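August
Posted by the Flamwood hiring desk

We use cookies to remember your settings and count visits. Accept / Manage preferences

I've been at Flamwood for almost 2 years now and I still get the same thing at every family dinner: so when is the robot going to do my dishes? I never have a good short reply. Some chores are getting close, some are miles off, and the only way I know to tell which is which is to sit down with somebody who does the chore all the time and watch very closely. So we're looking for people!

The project is called Zimasik. We want 14 participants for paid sessions at our Jokby Street building, and you don't need any tech background at all. What I'd love is folks who have cleaned houses, stocked shelves, bagged groceries, run a craft store register, packed up a classroom on the last day of school – anybody whose hands already know how to put a messy surface back in order.

Most of what you'll work with is small and ordinary. Little cubes, a white box, a piece of twine, a mesh pen cup. 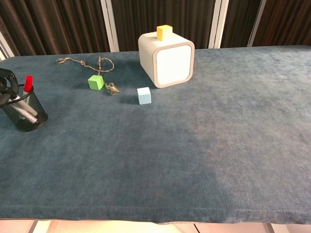
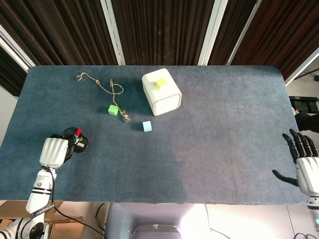

Can a machine tidy a table on its own yet?

Sometimes, if the things on it are solid and keep their shape. Blocks and boxes are the friendly end of the job. String, cloth and anything that tangles are still hard, and so is deciding what counts as tidy in the first place, and that last part is where I'm really hoping you'll argue with us.

A session goes like this. You clear and sort a table your own way and talk out loud while you do it (mumbling is fine). Then you watch a robot try the same job and mark down every spot where you'd have done something different. After that we have coffee and I ask you too many questions. We run mornings and afternoons, and Friday is the easiest day to get a slot.

Pay is $718 for the full set of sessions, and you get it even if you decide partway through that you've had enough. Parking is behind the building. Please wear shoes you can stand in.

You should be 18 or older, OK with being recorded from the shoulders down, and comfortable telling an engineer that their idea of a clean table is wrong. Left-handers, please apply, we never get enough of you. If you've worked with the Yorath stockroom carts I especially want to hear from you – we're planning a shop-floor round next and I have a list of questions already.

To apply, send a few lines about a chore you're good at and one you can't stand. No résumé needed. Keep it under 2,000 characters, I read them all myself, usually around 9 at night with a snack.

Get new Flamwood openings by email. Sign up for our newsletter. Unsubscribe at any time.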